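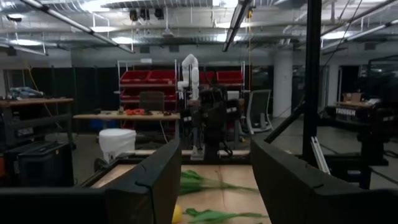

January, morning session
Entry by the bench lead, Household Tasks Group, Grilbridge

The question put to this group at the start of the quarter was whether a single arm with a two-finger gripper can clear a domestic table to a standard that a paying household would accept. The present entry concerns soft and irregular items, which the earlier entries left aside. Work is proceeding on the light plywood tabletop. The two green plants with long, narrow leaves remain the most instructive items in the set. A person clearing a table would gather both in one hand without looking. For the gripper, each must be approached across the stem, and the leaves extend well past any grasp point that the planner considers sound. The small yellow object near the left finger belongs to the easier class. It is rounded, and a rounded item gives the fingers much the same outline from any side.

Method. Each trial calls for one item to be lifted from the tabletop and set down in a marked zone. The Vaněk grasp planner was used with its default settings. A trial is recorded as a success only if the item is released within the zone and nothing else on the table has been displaced. Under the former rule, displacement was noted but not penalized. Colleagues comparing this entry with the previous notebook should bear the change in mind, as the two sets of results cannot be placed side by side.

Results. The session comprised 213 trials. Rounded items gave little difficulty. Leafed items failed in three ways, listed by frequency:

Leaves caught beneath the finger on approach, so that the stem rolled away before closure.
Stem held correctly, leaves dragged over a neighboring item during the lift.
Stem released in the zone, one leaf retained between the fingers on opening.

The third fault had not been recorded before. Opening the fingers wider did not remove it. Pausing for 5 seconds before retreat reduced it, at an obvious cost in time. The pause has been left in the script for the present and should be removed before any timed comparison is made.

Assessment. The Deltano brief asks for a plain statement of readiness, and the position of this group is as follows. Clearing rigid items from an uncluttered table is within reach, subject to supervision. Clearing cut flowers, salad leaves, cloths or anything else that bends and trails is not. The group does not support extending the claim to table clearing in general. The Horeck report, which was circulated last month, treats the two classes as one and arrives at a more favorable figure. We would ask that it not be quoted in our own submission.

It is also noted that a shop floor presents an easier case than a kitchen in this respect. Parts arrive in known shapes and may be held in fixtures. Household items have no such arrangement, and the order in which they are left on a table is different every evening.

Actions outstanding.

Repeat the leafed trials with the approach rotated across the leaf direction.
Confirm that the displacement threshold is identical in both logging scripts.
Request time for the full run of 1,000 trials, leafed and rounded items mixed.
Replace the finger pads before that run and record the change here.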